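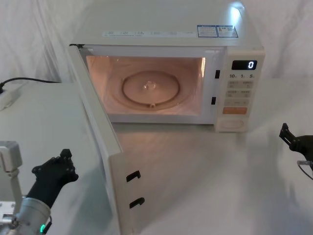 Script archive, September 11, 2019

Scanned the second draft of Riltdale, all 198 pages. The Paterson rewrite is shorter and drops the ferry opening. Pages 67 and 68 were stuck together and had to be steamed apart.

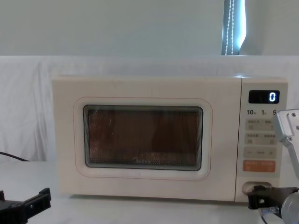
The text recognition still reads scene headings as dialogue, so I fixed the first 4 by hand and left the rest. Title page has no date. The revision slips say December, no year.

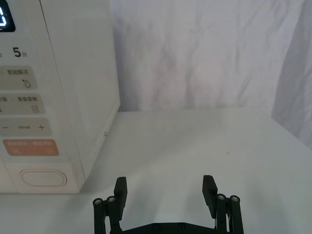 Sheena Baxter: the blue slips are from the Fekby shoot, so file them with the third draft. Moved them. Cast list still to scan.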